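# Skidia: cloth-handling recordings and what the kit costs to keep running

Shares 38 | Comments 4

## What this is

Skidia is a set of recordings of two robot arms handling cloth on a table, plus the planning notes we built up along the way. The recordings live in `episodes/` and the notes in `planning/`. Plenty of people have written to us wanting only the second folder, so this README leans that way. If you're putting together a first budget for a bench like ours, start with `planning/budget.csv` and come back here when a line puzzles you.

We love this kit and we'd happily buy it again, though we'd spread the money differently!

## Where the money goes

The arms are the big line and everybody plans for them. Our first draft had two arms, a table, one computer and then a single row labelled "bits". Bits ended up with 16 rows of its own: tape, spare fingers, cable ties, clamps, motor units, towels, more tape.

Fingertips deserve their own row from day one. We wrap ours in blue tape, which is cheap and quick to change, and we now buy it by the box. Cloth work is all about the last bit of the finger, so any spare cash here goes a very long way.
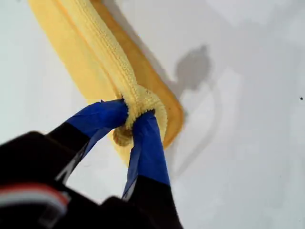
Junhao Lei: I'd put spare motor units above fingertips. You can cut tape in a minute, but a motor on back order stops the whole bench. We had two weeks of nothing in August waiting on one.

Fair point, and the spreadsheet now has a "longest wait" column next to the price. Sort by that one first. A cheap part with a long wait should be on your shelf before you open the arms.

## Two arms or one?

Buy two if you can possibly stretch to it. A single arm will pinch and drag a towel all day, but holding a cloth at both ends is where the fun starts (and where most of our requests come from). If the budget only covers one this year, still buy the table for two, and leave the mounting space clear. Moving a bench later ate far more of our time than we'd allowed for.
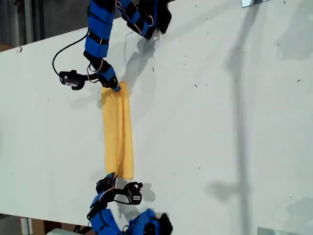 *Both arms on the yellow cloth, one gripper at each end.*

Things that double with the second arm:

- power supplies and sockets
- cabling, plus the straps to keep it tidy
- spare motor units
- padding for the links

Things that don't: the table, the computer, the cloths.

## Quotes and suppliers

Get two quotes for anything over 400. We asked Gumier and Jerach for the same list and learned a lot from where they disagreed, mainly over delivery and what counts as a spare. Dai only quoted for the table. All three replies are summarised in `planning/quotes.md`, with our questions left in so you can reuse them.

## Known gaps

- Prices are what we paid, before tax, and haven't been refreshed.
- Staff time is missing from the budget. Fengying Long is working on a sheet for it.
- The cloths in `episodes/` are all towels or towel-like. No shirts yet.
- Shadows from the overhead structure fall on the table in some recordings.

## Contact

Yiran Ren looks after the recordings and Ifigeneia Papadakis looks after the planning folder. Corrections to the spreadsheet are very welcome, especially from anyone who has been through a second year of spares.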